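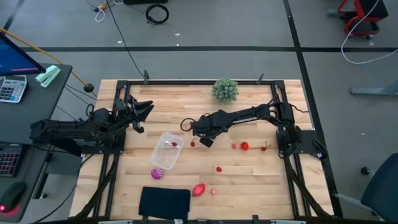

Second report on the Wiriya recipe archive, covering everything since the money came through. Short version: scanning done, translation behind, tasting evenings went better than planned, book layout started. Longer version follows, written in one sitting, sorry for the state of it. We have also moved. The old room at Mandley flooded at the back end of the summer and we're now in the one with the gray carpet, the dark stripes running across it. Much drier. New address for mail is on the cover email, please use that one and not the one on the grant agreement.

## Where things stand

**Cards and notebooks.** All 958 recipe cards are scanned, both sides. This was the big item in the proposal and it's finished. The notebooks from the Siriwan family came in later than the rest and aren't part of that number. Kamol Siriwan brought them over in a rice cooker box. Some are her grandmother's, some are from the restaurant years, and one is mostly supplier phone numbers with a very good curry paste on the inside back cover. Scanned that too.

Quality is mixed. Pencil is the worst. Giorgia Guerra redid a batch of the faintest ones with the light coming in low from the side and they are readable now, or readable enough for Boonsong. A few never will be. Those go in the catalog as "illegible" with whatever title we can make out.

**Recordings.** The target was 40 interviews with cooks and we have nearly 40, the last ones being people who have said yes and then gone to visit relatives. Expect to close this in December. Sound is fine on most. The early ones done in working kitchens have a fan going all the way through, and Giorgia has cleaned up what she can. We stopped recording in kitchens during service after that. People talk more while they cook but you can't hear them.

**Translation.** Behind. I'd rather say it here than have you find it in the table. Boonsong Siriwan is doing the Thai and Sakda Boonchu the Lao and the Isan material, and both of them have day jobs. The proposal treated a card as a card, and some cards are four lines and some are a whole argument with a sister about fish sauce. Measurements are a separate problem. "One milk tin" – which milk tin, what year. Sakda went and asked. The condensed milk one, mostly, but in one family it's the evaporated, and that changes the dish.

What we've done about it:

- the cards going in the book get translated first, the rest wait
- measurements stay as written, with our best guess in brackets after
- no more retyping the original text by hand where the scan is clear, the scan is enough
- Boonsong and Sakda swap a handful each month to catch mistakes

We're not asking for more money for this. We are asking to move the end date for translation only, see below.

## Tasting evenings

Five held, all full. The format changed after the first one. We had planned talks with food afterwards and it was obvious within half an hour that people wanted the food first. So now it's food, then somebody reads a card aloud, then whoever has an opinion gives it. There are a lot of opinions. The evening on sour soups ran until the building was locking up and people carried on in the parking lot.

The useful thing, for the archive anyway, is that people come back with their own cards. Naomi Mbwambo, who teaches at the high school and came along for the soup, got her students to interview whoever cooks at home and has passed us the ones where the families agreed. Most aren't Thai or Lao at all. We've set those aside as their own section and haven't decided what to do with them. Would be glad of your view. The grant wording says "recipes of the Mekong communities of Mandley and district" and a Tanzanian pilau plainly isn't that, but it seems daft to turn it down when it's a good card with a good story on it. 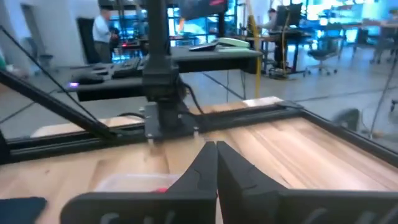
Consent forms are up to date for everyone who has cooked or been recorded. For the school ones we used the parent version. Two families asked to have their surname left off and it's off, in the catalog and in the file names.

## The book

Layout has started. Vendov are printing it, same people as quoted in the proposal, and they have held the price for a run of 2000. They want final files by early spring. The paper sample they sent was too shiny, you couldn't read it under a kitchen light, so we've gone for the uncoated one. No change in cost.

Chapters are by time of day and not by country or by ingredient. This was Kamol's idea. Morning market, midday, after school, evening, late. It took a while to persuade me but when we laid the cards out that way the gaps were easy to see. Almost nothing for after school, for instance, so that's what the remaining interviews are asking about. Sweet things, snacks, whatever got put in a bag.

Photos of the dishes not begun. Needs a cook, a kitchen and daylight all at once and we've not managed that yet. Planning to do it in two goes after the new year.

## Money

Spreadsheet attached separately. Nothing alarming in it. Under on travel, over on food for the evenings, which I'd like to cover from the travel line if Cilura is ok with that. Please confirm by email, I know the agreement says any move between lines needs a written yes. The flood cost us some shelving and a printer, all covered by the building's insurance, none of it charged to the grant. No cards were damaged – they were upstairs at Giorgia's for scanning that week, pure luck.

Storage is the one new cost coming. The originals ought to be in proper archive boxes before they go back to families or to the library. Some families want theirs back, some really don't. We got a quote for the boxes and it fits under "materials" if we skip the second banner. I would skip the second banner.

## What we need from you

- a yes or no on travel money going to food
- a later end date for translation, moved to match the book's print date
- your view on the school recipes
- the current version of your logo, the one we recieved is blurry at print size

## Next

Finish the interviews. Translate the book cards. Dish photos. One more tasting evening, probably grilled things, outdoors if the weather lets us. Then proofreading, which Boonsong has already said he wont do at night anymore, so it'll be weekends.

Call in the morning if anything here is unclear, I'm usually at the desk before 9.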